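How to Fix White Rings on a Wood Table (Without Buying Anything First)

Every furniture polish on the shelf claims to lift water marks. I've tried more of them than I care to admit, and I don't trust the labels. Try the cheap stuff before you hand over money.

First, find out what finish you have. Sellers will call anything "hand-oiled." The table I bought from Gamage was sold that way, and it had a hard clear coat on it. Put a drop of water on the underside. If it soaks in and darkens the wood, you probably have oil or bare wood. If it beads, there's a film.

White rings usually sit in the finish. Dark ones have gone into the wood, and no amount of mayonnaise will help, whatever the forums say.

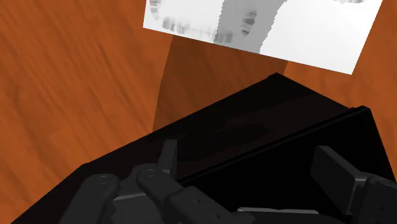

Orange-brown wood with long, streaky grain.

For a white ring on a film finish:

Lay a clean, dry cotton cloth over the mark. No prints, no dye.

Set an iron to low with the steam off. Press for a few seconds, lift, look. Repeat. If you see no change after five or six tries, stop. More heat will only give you a second problem.

Still there? Rub very lightly with 0000 steel wool and a little mineral oil, going with the grain. Test under the edge first. This will dull a glossy top, and the people who say it won't have never tried it on one.

Wipe dry and leave it overnight before you judge the result.

As for wax, I used Plinley paste for a winter and couldn't tell the waxed half from the other. Coasters cost less.

Last updated Feb 7, 2019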